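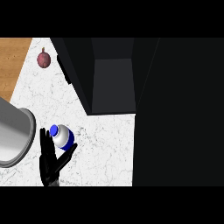
Filed under: Student Projects / Robotics / Final Reports

Can a Robot Clear the Counter? A Semester of Trying

1. Why we picked this

Every few months a new video goes around of a robot putting away groceries or wiping down a sink. The comments fill up with people asking where they can buy one. Our team had doubts. The videos are short, they are often sped up, and they almost never say how many tries it took to get the good one. We wanted to take one boring kitchen chore, give it to a robot hand under computer control, and write down everything that happened, including the bad parts.

The chore was clearing a counter. A few things have been left out, and each one has to be picked up and put in a bin or moved to a shelf. Most six-year-olds can do it if you nag them enough. We also interviewed the day staff at Brelleo, a small kitchen goods store near campus, about which shop jobs they would hand over to a machine if they could. Their answers are in section 6.

We did all of the work in simulation. We know that is a weakness, and we say more about it in section 5.

2. Setup

We used a simulator called Ludonon, which our department has a class license for. It models a kitchen with a marble-look counter and a set of objects that can be swapped in and out. The robot is a two-armed model with black, human-style hands. The second arm can be parked out of the way, and we parked it for nearly every trial, since our controller was never trained to use both arms together.

The controller started from a set of demonstrations recorded by people steering the simulated hand. Ludonon ships with some of these, and we added 170 of our own in the first half of the semester. Recording them was slow and dull. It also taught us more than anything in the reading list, as the person steering kept missing too. Picking up a small bottle lying on its side through a screen is hard even for a human brain. You have no feel for when the fingers touch.

We worked with 5 objects: a small white bottle with a blue cap, a sponge, a mug, a dark red onion and a spoon. We had planned on more. The spoon ate up the time we had set aside for the others.

3. How we scored it

We had long arguments about scoring. A lot of published work counts a grasp as a success if the object leaves the surface. For a chore that is a silly standard. If you lift a bottle off the counter and drop it on the floor, you have made the kitchen worse.

So we used three outcomes:

Done. The object ended up where it was supposed to go, and nothing else on the counter was knocked over or pushed off.

Partial. The object was picked up and then lost, or it got there but something else was disturbed.

Failed. The object was never lifted, or the controller timed out.

The time limit was generous. We let the hand take far longer than a person would stand there and watch. We also didn't let anyone restart a trial once it had begun, even when it was plain that the hand had gone to the wrong spot. There was some grumbling about this rule from within the team, mostly late at night.

Across the whole semester we ran 618 scored trials. Practice runs and runs where the simulator crashed are left out of that number. The crashes were not the robot's fault, though a real buyer would probably not care whose fault they were.

4. What happened

4.1 The bottle

The bottle was our main test object because it looks easy. It is small and smooth, and a hand with human-like fingers ought to wrap right around it. The approach was usually good. The hand would come in with the fingers on one side of the bottle and the thumb on the other, open wide, and anyone watching would think the job was as good as finished.

Then it would close. On a bad run the fingers got there a moment before the thumb did, and the bottle rolled out of the gap. Sometimes it spun in place and ended up pointing another way, and the controller had to start over with an angle it had rarely seen in the demonstrations. Standing the bottle upright at the start helped. Lying down at a slant was the worst case, and in a real kitchen things do lie down at a slant.

We took to pausing the viewer right before the fingers closed and guessing the result. We were bad at it. Good tries and bad tries look the same at that point, and we would ask anyone reading robot news to keep that in mind when they see a still picture of a hand around an object. The hard part comes in the next half second.

4.2 The mug and the sponge

The mug went better than we expected. The controller found the handle on its own in many of the trials and hooked a finger through it. It set the mug down too hard. In Ludonon a mug can't chip, so those trials were scored as done, and we are not happy about that. With real dishes we think the mug results would drop a lot.

The sponge was the best of the lot. It doesn't roll, and it forgives a sloppy grip. If your household chore is moving sponges, the future has arrived.

4.3 The onion

The onion behaved like the bottle but worse. It is round, and once touched it goes wherever it wants. The hand did chase it, in a way, by looking again and reaching again. On long trials it sometimes pushed the onion a little farther with every attempt until it reached the edge of the counter. Out in the open, far from everything else, we had a fair number of clean pickups. Near other objects we had very few.

4.4 The spoon

We don't want to talk much about the spoon. A thin thing flat on a hard surface has to be slid to an edge or tipped up with a fingernail, and the robot has no fingernails. Our demonstrations showed sliding, and the controller copied the motion without seeming to get the point of it. It slid the spoon and then did nothing further. We scored 7 spoon trials as done in the entire project, and we suspect that several were luck.

4.5 Clutter

Everything got worse when the counter had large items on it. A tall cabinet hanging over the work area meant the arm had to come in low. A big metal container standing near the target left only a narrow strip for the fingers to open into, and the back of the hand would bump the rim. People solve this without thinking. They move the container first, or they turn the wrist, or they use the other hand. Our controller had one idea, which was to go straight for the object.

We tried moving the camera to see whether the view was the trouble. A straight-down view made it easier to find objects and harder to judge their height. A side view was the other way around. We ended the semester on the top view with plenty of shadow in it and didn't have time to test a mix of the two.

5. Problems with our own work

A simulated bottle has no soap on it. Simulated marble is never sticky. The lights in Ludonon stay where you put them, and no one walks past and throws a shadow on the job. All of this should make the task easier than real life, so our results are better seen as a ceiling. It's also possible that the simulator makes some things harder, and contact between a finger and a smooth surface is the one we would bet on. We had no real hand to check against. We asked for time on one in November and the lab schedule was already full.

Our demonstrations were recorded by us, and we are students who got tired. Later ones are sloppier than early ones. We can see it in the paths, which wander.

Another team would also be right to say that larger controllers trained on far more data do better than ours. We believe that. We would still like to see their failure counts, with the clock running and with the no-restart rule.

6. What the shop people said

We asked the Brelleo staff which jobs they would give away first. Restocking low shelves came up the most, along with breaking down boxes. Nobody asked for a robot to ring up customers. The store had once been offered a trial of a shelf-scanning cart from a company called Esetti, and it had turned the offer down because the aisles were too narrow and someone would have had to follow the cart around.

That last bit matters to our question. If a machine needs a person nearby to rescue it, then the chore hasn't gone away. The person now has a different chore. In our trials a helper would have been needed for the bottle and the onion often enough that we think clearing the counter by hand would be faster, and it would be less annoying.

One employee wanted to know if the robot could wash its own hands after handling raw chicken. We had not thought about cleaning at all. It should be in any fair test of a kitchen robot, and it wasn't in ours.

7. Where we ended up

Our answer for this chore, with this controller, is no. It can do pieces of the job under good conditions. Picking up one soft object on an open counter is close to solved. Round things and thin things are not, and tight spaces make every object harder.

We came in as doubters, and a fair reader may say we found what we were looking for. The trial log was kept by whoever was not running the controller that day, and the scoring rules were fixed before the first scored run, so we did try to guard against it. The logs and the scoring sheet are in the shared class folder under the project name, Lapiņa. Please ask before using the demonstrations, as the later ones still need to be cleaned up.

If next year's class picks this up, we suggest the following. Use both arms. Let the robot move the obstacle before it reaches for the target. Record the time for every trial, including the failed ones, which we forgot to do for the first two weeks. And leave the spoon until the end.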